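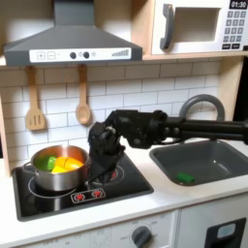 Our project is about how much water a family uses for cooking pasta and rice, and how much of it goes down the drain. We started in September, after a lesson about the dry summers in Kotolbridge. Most people think first of the shower or the garden, and the kitchen is often forgotten. For this reason we looked at the most usual things in it, a metal pot on a black cooktop and a sink beside it, and we asked what is happening between them.

Home Reports Classes Library Contact

Method

We asked 20 families from our school to write a kitchen diary. Each family wrote down the size of the pot, how much water was put in, and what was done with the water after the meal was cooked. They measured with a normal kitchen jug. We did not ask for the names, only for the number of persons at the table. In total we received 187 meals which could be used. Some pages were not complete and we had to leave them out.

Search this site Enter keyword Go

Results

In 63 of the meals the cooking water was used again, mostly for a sauce or a soup. In all the other meals it was poured away. We were surprised that small families did not always take less water. Many of them have only one big pot and they fill it to the same height each time, also when they cook for one person.

We also made a small test at the Tirnen community kitchen. We cooked the same pasta two times, and the second time we took 300 milliliters less water. The pasta was ready after the same time, but it had to be stirred more often. Three of us tasted it and could not find a difference.

Problems

The diaries are maybe not exact, because a person who writes down the water is already more careful with it. Also we have no results from the winter, when people in our town eat more soup. If we do the project again, we would like to give every family the same jug.

Author: Lý, project group Water at Home
2023-10-31

Contact the school office | © Zudell School | Back to top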